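Home About Classes Repairs Visit Contact

About Halside Sewing School

Small sewing school, two rooms, one long cutting table. Adults mostly, some teenagers after school. We teach people to make clothes that fit and to fix the ones they already have. Been going since the winter Ermelinda Tavares got tired of driving to the city to teach other people's evening classes and rented the old shoe shop on Ultudgate instead.

Page last tidied up 2024-07-04. Prices are on the Classes page, not here, so we only have to change them in one place.

Who teaches

Ermelinda does garment making and pattern work. Trained as a tailor, fifteen-odd jobs after that, bridal for a long stretch. Strict about pressing. Will send you back to the iron.

Lenka Charvát takes the beginners and the mending evenings. Came as a student, stayed on. She also runs the machine loan list, so if you want to borrow one to take home write to her and not to the general address, it gets lost there.

What we teach

Beginners is 6 weeks, one evening a week. Threading, straight seams, a tote bag, then a simple elastic waist skirt or pajama pants. No experience needed. Really none. If you have never wound a bobbin that is fine, most people havent.

Garment making runs longer and you pick your own project. Shirts are popular, coats are brave. Bring your fabric prewashed please. We can't cut it otherwise, and you lose the first evening.

Mending is drop in. Zippers, hems, torn pockets, moth holes. Knits too if Lenka is on. No leather, the machines don't like it.

Groups are 4 people at most in the beginners class. Sometimes that means a waiting list, sorry. We tried bigger and people sat around waiting for help with their hands in their laps.

The fabric room

Back room, open whenever a class is on. Cotton, linen, some wool, remnants by weight. Much of the starting stock came out of the Doležal shop when it closed, bolts and pattern books and a very heavy pair of shears that still gets used. Over 2,206 paper patterns at the last count, sorted by garment and then by size. Sit and look through them as long as you like. You can trace, you can't take the original home.

Zippers and thread are for sale at the desk. Interfacing too, medium and light.

Small parts

Snaps, hooks, bobbins, spare feet, all the little stuff students run out of halfway through a seam. Help yourself during class and write it on the sheet. Small drawers beat biscuit tins, we had tins for years and it was a misery.
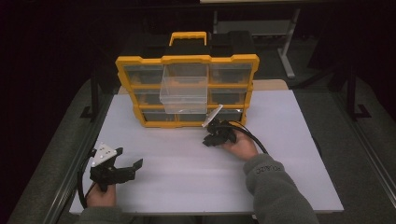

Finding us

Ultudgate, same side as the bakery, green door. Ring twice if the front is dark, we are probaby in the back. Bus stops at Hustevance Corner, short walk downhill. Parking behind after six, before that try the side streets.

One step at the door, and we have a ramp, just call ahead so it's out.

We close for part of December, dates go up on the door and on the Classes page. Vouchers can still be ordered by email then, Ermelinda checks it most mornings.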